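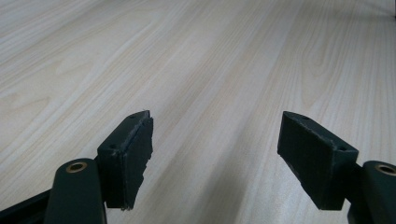 Refinish or replace? Veneer desk top with water rings

tostberg_tom
Posted 11th September

I have a desk with a light veneer top, bought used from a store in Sustton that was closing. It's 68 inches long. There are white rings at one end where someone kept a plant, and the clear coat is dull where your arms rest. The legs and drawers are solid and I want to keep those.

Can I sand the top and put new finish on it, or should I buy a new top? A replacement cut to size would run me $96 before delivery.

maplehill
Find out how thick the veneer is first. Look at the edge or inside a cable hole. A lot of newer furniture has a layer so thin that one pass with a power sander goes right through it. If you can't tell, assume it's thin and stay off it with anything coarse.

Celina Wilczyńska
White rings are usually moisture in the finish and not in the wood. Try the easy things before you sand. Put a cotton cloth over the ring and go over it with a warm dry iron for a few seconds, then lift and check. I got 11 rings out of my mother's dining table that way in January. Two of them needed a second round.

Dark rings are another matter. Those have gone into the wood.

gluepot
I'd skip the iron. Heat can loosen the glue under veneer and then you have bubbles, which are harder to fix than rings. Buy the new top.

Celina Wilczyńska
It can if you park the iron there. Low setting, no steam, keep it moving. I have never had a bubble.

gluepot
You've had one table. I've repaired a lot of bubbled ones.

maplehill
Both of you are right depending on the glue. Try it at the back corner first. For the dull area, wipe it down with mineral spirits, scuff by hand with a fine pad, and put on 2 thin coats of wipe-on finish. Let it dry overnight between coats.

tostberg_tom
Checked the edge. The veneer is very thin, so no sanding. I did the iron on the smallest ring and it's mostly gone. No bubbles so far. I'll do the others this week.

Does the brand of wipe-on matter? The hardware store here only carries Makowska in satin.

skirness_joe
Satin is fine for a desk. Gloss shows every scratch. Stir the can, don't shake it.

gluepot
Check those spots again in a month before you put finish over them.

tostberg_tom
OK, I can wait a month. I'll use a desk pad until then.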